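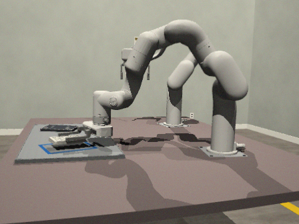 RISUMWOOD, March

Every spring I get letters asking how to rescue a tabletop, and every spring the letters say the same thing. The top is sticky. It has been wiped every day for years with whatever was under the sink, and it still grabs at your elbows when you read the paper.

The wiping is your problem. Most spray cleaners leave a little of themselves behind, and after enough breakfasts you're eating off a thin coat of old cleaner with toast in it. Do this instead.

Put 5 drops of dish soap in a quart of warm water. Not a squirt. I know how you people squirt. Wring the cloth until it stops dripping, wipe a strip as wide as your arm, then go over that strip with a second cloth and plain water before you start the next one. Dry it with a third cloth. Yes, three cloths. An old pillowcase gives you plenty, and you've been meaning to throw that one out anyway.

If it still feels tacky once it's dry, do it again tomorrow. Two gentle rounds beat one angry one.

White rings from mugs: on a varnished top, try a dab of plain petroleum jelly left overnight, then buff it off. On an oiled top, very fine steel wool and a drop of oil, going with the grain. Test under the table first, where only the dog will judge you.

Crayon comes off with baking soda on a damp cloth. Glitter doesn't come off. You have a glitter table now.

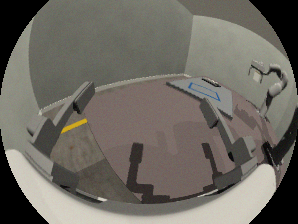

Corners and edges collect the most grime. Start there.

Now the floor underneath, which gets the crumbs you so carefully swept off the table. Sweep first, always. A mop pushed through crumbs makes paste. Use the mop barely damp on anything with seams, and work backward toward the door. I mopped myself into the pantry once and had a long afternoon with the canned peaches.

For tape residue, warm it with a hair dryer on low and roll it up with your thumb. Whatever stays behind will give in to a little cooking oil, followed by the soap and water above. Keep the razor blade in the drawer. I have seen the floors of razor blade people.

Felt pads under chair legs wear out faster than you think. Turn a chair over and look. If the pad has grown a beard of hair and grit, it's now sandpaper, and you're sanding your floor every time you sit down to supper.

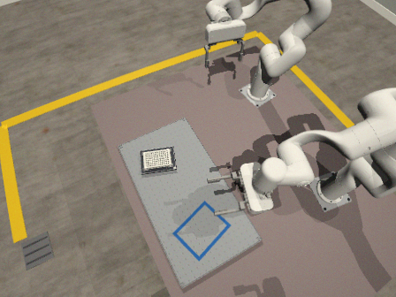
Halyna Polishchuk writes that the hair dryer trick worked on her hallway but the oil left a slick spot by the stairs, and she would like it known that her husband found it first. Fair enough. Wash the oil off twice, and put a chair over the spot until it's dry.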